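Birent Opens Small-Item Sorting Room at Porkevau Site

5/23/23

Birent has opened a dedicated room for sorting small personal items at its Porkevau returns site. The room takes in goods that are too small or too irregular for the main conveyor, including eyewear, pens, key rings and short cords.

Items are placed in open rectangular bins at table height. Each bin holds a low number of pieces so that single items can be picked without disturbing the rest. The room has 6 sorting tables and a floor area of 3,142 square feet. Bins remain in service until the floor or wall panels no longer lie flat. Surface scratches and scuffs are not grounds for replacement.

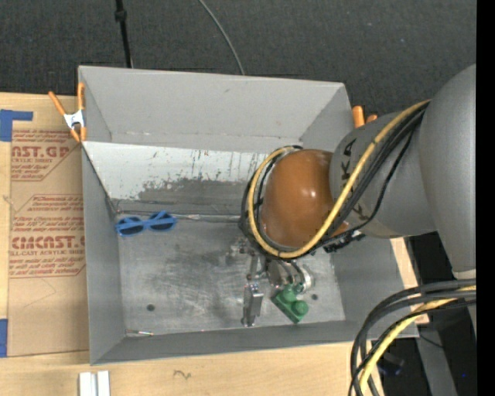 Blue sunglasses in a grey sorting bin at the Porkevau site.

Eyewear is handled as a separate class under the new procedure. Folded glasses are logged by frame color and lens type, then moved to a padded tray supplied by Sang. Items with no matching record are held for 100 days.

"Small items used to be sorted at the end of the shift on whatever surface was free," said Ohemaa Dankwa, site operations manager. "They now have their own tables, their own bins and their own log. Average time from intake to shelf is roughly 3 hours."

Records from the room are kept in Fikik, the inventory system already in use for larger goods at the site. Label format and shelf codes are unchanged. A second room with the same table layout is scheduled to open in September.

Birent handles returned and unclaimed goods for retail and travel customers.

Media contact: Birent Press Office, Porkevau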